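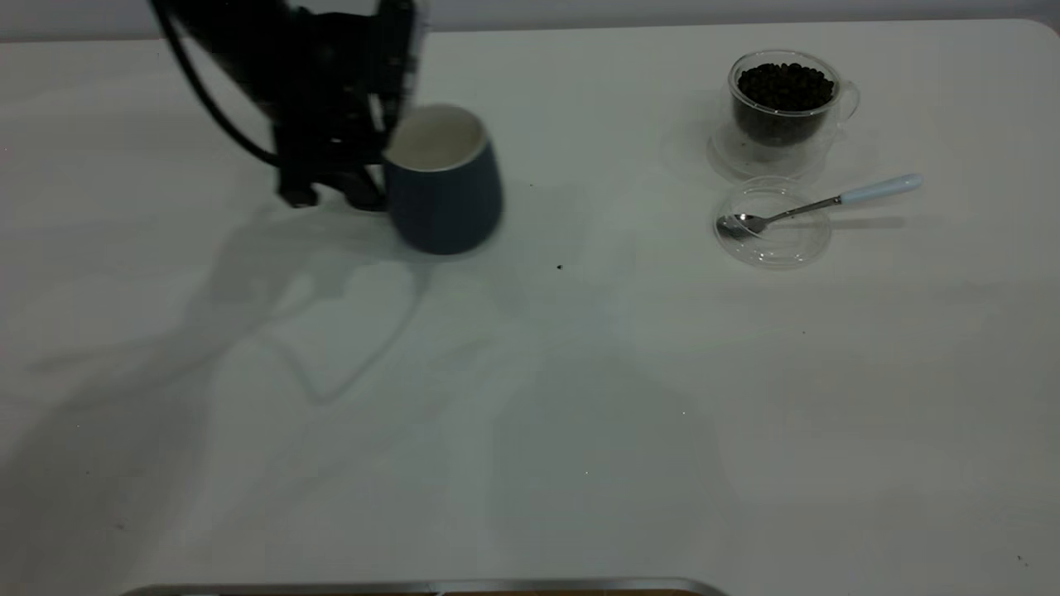
I have never trusted the idea that a coffee corner makes better coffee. Tirnine's newsletter says you need one, and its readers spend 266 pounds on theirs. Mine is a white table. The beans are heaped in a double-walled glass cup on a glass saucer, very handsome and surely no good for keeping them fresh. I still drink from the squat navy mug with the white inside.

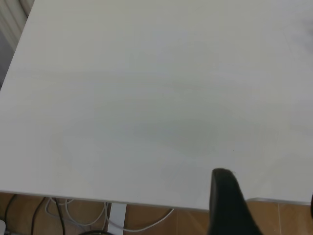
White tables are the other thing I doubt. "Wipes clean", said the Dalanholm leaflet, and I'd like to meet whoever wrote it. There's a greyish patch in the middle that could be a smudge or just a shadow, and a tiny dark speck beside it. On brown wood I'd never have noticed either. I'm giving it until January.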